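Visit report: Virkholm handling lab, Breledcombe
Grip release fault and the stop circuit
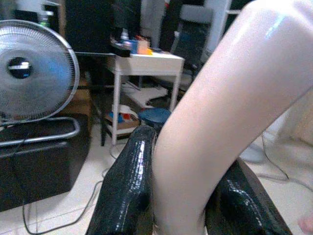
Purpose of the visit
Ehab Hamdy and I went to Breledcombe on Thursday to look into the grip release fault logged against the Kolář two-finger gripper in January. Virkholm runs the unit on a domestic handling program, with furnished rooms standing in for a customer's home. Otummont supplies the arm controller and the stop relay. We saw the room, the logs and one attempt to reproduce the fault. We did not open the gripper.

What was reported
The gripper let go of a rigid part during a slow lift. The operator had not commanded a release. The part fell onto the tile floor and chipped at one end. No one was hurt, but the operator had a hand inside the marked area at the time, and the site entered it as a safety event on that basis. The controller showed no alarm. Its last recorded state was "holding."

What we found in the log
Finger force is sampled by the gripper and passed to the controller over a serial link. In the faulty run the link dropped 6 times. Five of the gaps were short and the controller rode through them. The last one ran past the timeout, at which point the gripper firmware went to its default state. On this firmware the default is fingers open.

The controller has its own timeout, set at 2000 ms. The gripper's is much shorter. Between the two there is a window in which the gripper has already opened and the controller still displays the last good value. The operator's screen was therefore wrong for the whole of the drop.

Attempt to reproduce
Virkholm's technician ran 30 lifts with the wrist cable in its normal routing. All held. He then clamped the cable closer to the wrist joint and repeated the lift with the joint near its limit. The link dropped on the second lift and the fingers opened over a foam pad. We take the cable as the likely source of the dropouts. The connector has not been ruled out, and the original cable was thrown away before anyone tested it.

Stop circuit
We asked for the stop button to be pressed with a part in the grip. Arm motion stopped and the part stayed held. This is correct. With the gripper supply pulled at the cabinet, the fingers also stayed closed, so the drive holds without power. The open default is a firmware setting and can be changed.

Actions
Kolář to supply firmware with "hold" as the default on loss of link. Open.
Otummont to shorten the controller timeout and raise an alarm on the first missed sample. Open.
Virkholm to reroute the wrist cable and keep any failed cable for testing. Rerouting done, retention rule not yet written.
Hands out of the marked area during any lift until the first two items close. In force.

Hamdy will go back when the firmware arrives and repeat the clamped cable test on both arms.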